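Foro de automatización y robótica > Células de trabajo > Mantenimiento y puesta a punto

Tema: Célula de dos brazos, el derecho se desvía al coger vasos. Rutina de revisión

tornilleria_sur
Mensajes: 214
2022-02-05

Abro tema porque en el de pinzas se estaba mezclando todo. Tengo a mi cargo una célula pequeña con dos brazos montados sobre el canto de una mesa de madera maciza, uno a cada lado, con pinza eléctrica en los dos. El controlador es un Zandley de dos canales y los soportes son los de Flavby, los de pletina, sin modificar. Trabaja con vajilla de plástico, platos y piezas pequeñas tipo juguete.

El problema: desde hace unas semanas el brazo derecho cierra desviado hacia fuera. Con el plato no se nota mucho porque lo coge por el borde y tiene margen. Con los vasos sí, porque los agarra descentrados y se le giran dentro de la pinza. El izquierdo va bien.

Lo que he hecho hasta ahora:

Volver a referenciar los dos brazos desde la posición de reposo. Mejora un rato y vuelve.
Cambiar el cable de la pinza derecha por uno del mismo largo. Sin cambios.
Bajar la velocidad de aproximación de 700 a 500 en el parámetro del Zandley (son las unidades propias del controlador, no milímetros). Falla menos, pero falla.
Limpiar la cara interior de los dedos con alcohol.

El derecho lleva unos dedos de madera que cortamos en el taller, en listones. Los originales de goma marcaban la pieza y resbalaban con el plástico liso. Los de madera llevan puestos desde junio y hasta ahora habían ido bien.
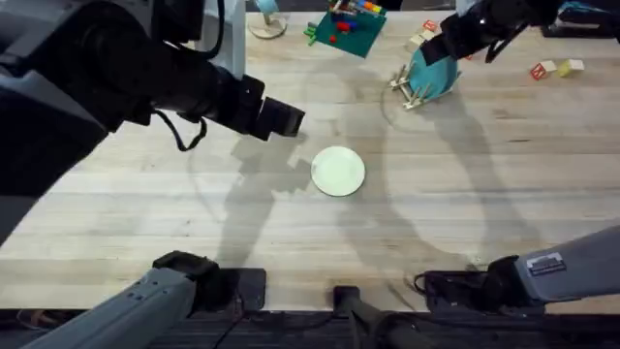 La mesa está nivelada, lo he comprobado por las dos diagonales. Los brazos no comparten mecánica, solo la alimentación y el controlador, así que en principio descarto que uno arrastre al otro. Lo que me falta por mirar es la holgura de la muñeca y el apriete de los soportes contra el canto.

¿Alguien con un montaje parecido que haya tenido una deriva así en un solo brazo? Me interesa sobre todo el orden en que revisáis las cosas, porque cada vez que desmonto la muñeca pierdo la mañana.

reductor_k
Mensajes: 1.872

Antes de tocar la muñeca, los soportes. Un soporte que trabaja contra el canto de una mesa de madera se afloja solo. La madera cede donde aprieta la pletina, se hace una huella y el par de apriete desaparece aunque el tornillo siga en su sitio. Con el brazo recogido no se ve nada. Con el brazo extendido y carga en la punta, el conjunto cabecea.

Prueba: brazo extendido, motores con par, y empujas con la mano a la altura del codo. Si se mueve la base respecto a la mesa, ya lo tienes. Un comparador apoyado en la mesa con la punta tocando la pletina te lo dice en dos minutos.

tornilleria_sur
Mensajes: 214

Lo pruebo. No tengo comparador de base magnética que me sirva en madera, pero puedo sujetarlo con un gato.

Lola_cnc
Mensajes: 660

Yo empezaría por los dedos. Lo de la madera no lo veo. La madera cambia con la humedad y si son listones largos, abiertos, la punta se te va con nada. Una pieza que se abre un poco en la raíz son varios milímetros en la punta. Y si además solo los lleva el brazo que falla, pues blanco y en botella.

Yo los haría en aluminio con una tira de silicona fina pegada. O impresos en nailon si no quieres peso.

tornilleria_sur
Mensajes: 214

El izquierdo no los lleva porque hace otro trabajo. Pero los he medido desmontados, sobre mármol, y están planos los dos. También les di la vuelta, el de dentro fuera, y la desviación sigue hacia el mismo lado. Si fuera el dedo debería haber cambiado de lado, digo yo.

Lola_cnc
Mensajes: 660

Si los dos están igual de torcidos, no cambia. Y desmontados están planos, pero atornillados depende de cómo asiente la base. ¿Llevan arandela ancha o el tornillo va directo a la madera?

tornilleria_sur
Mensajes: 214

Directo. Ahí te doy la razón, eso lo cambio aunque no sea la causa.

reductor_k
Mensajes: 1.872

No estoy de acuerdo con pasar a aluminio. Más peso en la punta con una pinza pequeña es más carga para la muñeca, y si la muñeca ya está justa lo vas a empeorar. La madera para vasos de plástico me parece bien: no marca, no resbala y si choca se rompe el dedo y no la pinza. Hay que tratarla como consumible y ya está.

Insisto en los soportes.

ptc_norte
Mensajes: 97

Buenas. Tuve una célula muy parecida, con controlador Zandley también, y lo mío era el cable. No el cable en sí, que eso ya lo has cambiado, sino cómo va sujeto. Si hace una coca suelta por debajo del brazo y luego una curva cerrada en la muñeca, cuando la muñeca gira el cable tira de ella. Es poca fuerza, pero siempre en el mismo sentido, y la referencia se hace en una postura donde no tira. Por eso después de referenciar parece que va bien.

Mira cómo pasa el cable por la muñeca con el brazo en la postura de coger el vaso. No en reposo.

Yo puse un pasacables Nilach en el antebrazo y dejé el bucle justo para el giro completo. Ni más largo ni más corto.

Lola_cnc
Mensajes: 660

Un cable de ese grosor no mueve una muñeca con par.

ptc_norte
Mensajes: 97

No la mueve si el reductor está nuevo. Con holgura la lleva a un extremo de la holgura y la deja ahí. Es distinto.

reductor_k
Mensajes: 1.872

Eso es verdad. La holgura sola te daría error a los dos lados, más o menos repartido. Si el error sale siempre hacia fuera, algo la está cargando: el cable, el peso o la propia inclinación de la base.

6ejes_y_medio
Mensajes: 41

Pregunta de novato. ¿Cuántas horas lleva ese brazo? En el manual de los míos piden reengrase de muñeca cada 3000 horas y yo me lo salté la primera vez. No hacía ruido ni nada, pero la repetibilidad se había ido.

tornilleria_sur
Mensajes: 214

Por el contador no llega, pero el contador se puso a cero cuando cambiamos la tarjeta del controlador y no tengo apuntado lo anterior. Así que no lo sé. Compré los dos brazos de segunda mano a Ouali, con las hojas de revisión del izquierdo completas y las del derecho con huecos.

reductor_k
Mensajes: 1.872

Pues entonces engrase en cuanto puedas, y apúntalo con rotulador en el propio brazo.

tornilleria_sur
Mensajes: 214

Actualizo con lo que he medido.

Soportes: el derecho se movía. Poco, pero se movía, y al quitarlo hay huella en el canto de la mesa, como decía reductor_k. He puesto una chapa de acero entre la pletina y la madera para repartir, y he apretado en dos pasadas, dejando reposar entre una y otra. El izquierdo no se movía, pero le he puesto la misma chapa.

Dedos: arandela ancha en todos los tornillos. He repasado el asiento con lija fina sobre taco.

Cable: con el brazo en postura de agarre se tensaba por fuera de la muñeca. Lo he soltado y vuelto a fijar más atrás. No tengo el pasacables, he usado velcro de momento.

Resultado: el plato, perfecto. Los vasos, mucho mejor, pero con el vaso tumbado todavía lo coge algo hacia fuera. De pie lo coge centrado.

Lola_cnc
Mensajes: 660

Has cambiado tres cosas a la vez, así que ahora no sabes cuál era.

tornilleria_sur
Mensajes: 214

Cierto. Tenía la célula parada y preferí hacerlo todo de una. Las medidas del soporte sí las tomé antes de tocar lo demás, con lo cual que se movía es seguro.

ptc_norte
Mensajes: 97

¿El punto de herramienta lo has vuelto a dar después de lijar los asientos? Con el vaso de pie un error en la orientación de la pinza casi no se nota. Tumbado sí, sobre todo si es cónico, porque el dedo apoya en una generatriz inclinada y lo va escupiendo hacia la boca.

tornilleria_sur
Mensajes: 214

No, no lo he vuelto a dar. Tengo cargado el de junio.

ptc_norte
Mensajes: 97

Ahí tienes el resto, o buena parte. Dalo con 6 orientaciones y no con las cuatro que propone el asistente. Con cuatro el Zandley te lo acepta, pero la orientación queda floja.

reductor_k
Mensajes: 1.872

Y después de mover el soporte hay que rehacer también la base del brazo respecto a la mesa. Si no, el derecho cree que la mesa está donde estaba. En una célula de dos brazos es importante por otra cosa: la zona común. Si los dos entran al centro de la mesa y uno tiene la base mal, el margen anticolisión que te enseña la pantalla no es el de verdad.

Yo lo haría en este orden: soporte, base, muñeca, dedos, punto de herramienta, cable en postura de trabajo. Y prueba final con la pieza más puñetera, que en tu caso es el vaso tumbado.

Lola_cnc
Mensajes: 660

El cable lo pondría antes del punto de herramienta. Si lo mueves después, ya estás calibrando con una tensión distinta.

reductor_k
Mensajes: 1.872

Sí, mejor así. Cable antes.

tornilleria_sur
Mensajes: 214

Hecho. Base rehecha con tres puntos sobre la mesa y herramienta con las seis orientaciones. El vaso tumbado lo coge ya centrado a simple vista. He vuelto a subir la velocidad de aproximación a 700 y de momento no se le gira.

La muñeca queda pendiente. Al moverla a mano sin par noto algo de juego -- comparado con la izquierda, más -- pero no tengo el útil para medirlo bien. He pedido la grasa y la junta. Cuando la abra subo las medidas.

Para quien llegue con lo mismo, he dejado esta hoja pegada en el armario de la célula:

Cada semana: apriete de soportes a mano, con el brazo extendido y par puesto. Limpieza de dedos. Vista al cable en postura de agarre.
Cada mes: tornillos de los dedos. Estado de la madera en la raíz, por si hay grieta. Comprobar punto de herramienta contra el pincho fijo.
Cada vez que se toque un soporte: base y herramienta otra vez, en los dos brazos.

6ejes_y_medio
Mensajes: 41

¿En los dos aunque solo toques uno?

tornilleria_sur
Mensajes: 214

Yo sí, por la zona común. Son veinte minutos más.

Lola_cnc
Mensajes: 660

A mí me parece de más. Si no has tocado el izquierdo, con comprobar un punto te vale, y si sale bien lo dejas. Recalibrar lo que está bien también mete error.

reductor_k
Mensajes: 1.872

En eso estoy con Lola_cnc. Comprobar sí, rehacer no.

tornilleria_sur
Mensajes: 214

Vale, lo cambio en la hoja: comprobar un punto en el otro brazo y rehacer solo si no cuadra. Dejo el tema abierto hasta que tenga la muñeca desmontada.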